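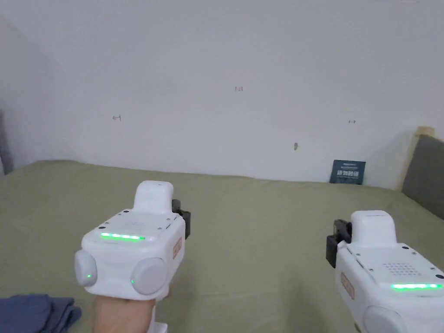
Photo: Banwood Home Skills Program

Home Skills 2: Beds and Bedding
Handout for Session 4, The Bottom Sheet
Revised 7 Aug 2020

Welcome back! Last session was pillows and this one is sheets, and I have been looking forward to it since March. Please bring your own top sheet if you have one you like (or one you hate, those are even more useful). The rest of the bedding is in the Yeh Room cupboard.

1. Color first

Our practice bed has an olive-green sheet, and there is a plain white wall on the far side of it. I love this pairing for teaching. On a white sheet in a white room, wrinkles can hide from you until the sun comes in sideways, and then there they all are. A mid-to-dark green gives you a good strong edge to look at, so you can see right away if your line is straight.

Olive is also a great color to live with. It goes with cream, rust, mustard, navy, most grays and nearly any wood. It does show pale lint and pet hair more than a white sheet will, so shake it out before it goes on. Wash it with other dark things, inside out if it's a pillowcase, and go easy on the detergent. Anything with bleach in it stays far away, and that includes some face creams! Benzoyl peroxide will leave pale orange spots on a green pillowcase and there is no getting them out.

2. Flat or fitted

We practice with both. A fitted sheet is quick and holds its shape if the pocket is the right depth. A flat sheet takes longer, fits nearly anything, folds beautifully and can swap places with the top sheet when one of them wears thin.

Measure the mattress before you buy. Lay a book across the top so it sticks out past the side, then measure from the underside of the book down to the bottom edge of the mattress. Add 2 inches for tuck. Do it again with the topper on, if there is a topper. So many people skip the topper and then wonder why the corners pop off at night.

3. Putting the sheet on

Pull the bed out from the wall if you can. If you can't, do the far side first, with one knee on the mattress.

For a fitted sheet: find the label, if there is one, and work out which corner of your sheet it marks (makers don't agree on this, so learn your own). Put on one far corner at the head, then go diagonally to the near corner at the foot. Then the other two. The last corner will be tight. Lift the mattress corner a little to meet it, don't haul on the elastic.

For a flat sheet: center fold down the middle of the bed, wide hem at the head, right side up. Open it one side at a time and check the overhang by eye on both sides before you tuck anything. Tuck the head end first, then do the corners, then the foot, then the long sides.

4. The mitered corner

My favorite part of the whole course! Stand at the side of the bed facing the head.

Pick up the edge of the sheet a forearm's length from the corner. Lift it straight up and lay it back on top of the mattress so it makes a triangle. Tuck in whatever is still hanging below. Hold the fold against the side of the mattress with one hand, bring the triangle down with the other, and tuck that too. You want a crisp slanted line running down from the corner.

If your slant comes out baggy, you picked up the edge too far from the corner. If it comes out stubby, too close. Do one corner several times over before you go on to the next. Your hands will get it before your head does.

5. Smoothing

Start in the middle and work outward with flat palms, fingers together. Long strokes, all the way to the edge, then re-tuck. A light mist of plain water helps cotton settle, but let it dry fully before you put a blanket over it. Step back to the foot of the bed and look along the surface with your head low. You will see ripples from down there that you can't see standing up.

6. Fabric notes

Percale: plain weave, crisp, cool, wrinkles and is proud of it.
Sateen: smoother, a bit of shine, heavier drape, snags more easily.
Jersey: stretchy like a T-shirt, very forgiving on corners, pills in time.
Linen: rumpled by nature, gets softer for years. Don't fight it.
Flannel: warm and fuzzy, wash it alone the first time. Trust me!

Thread count comes up every year. One of last year's students found a sheet set advertised at 1,179, and we had a lovely long argument over it. Past a certain point the number usually comes from counting the plies inside each yarn. Feel the cloth, hold it to the light, and check the seams.

7. Practice before Session 5

Make your own bed from bare mattress every time you change the sheets, with mitered corners at the foot even if your bottom sheet is fitted (use the top sheet). Time yourself once. My own best is 33 seconds a corner when I'm not talking, and I am nearly always talking.

Then read the Stirkard booklet, page 19, on folding fitted sheets, and try it on a table first. Bring one folded sheet with you. Lumpy is fine.

Next session: blankets, quilts and the duvet cover roll. The spare duvets are on the top shelf at Cinura Hall, so wear shoes you can climb a step stool in.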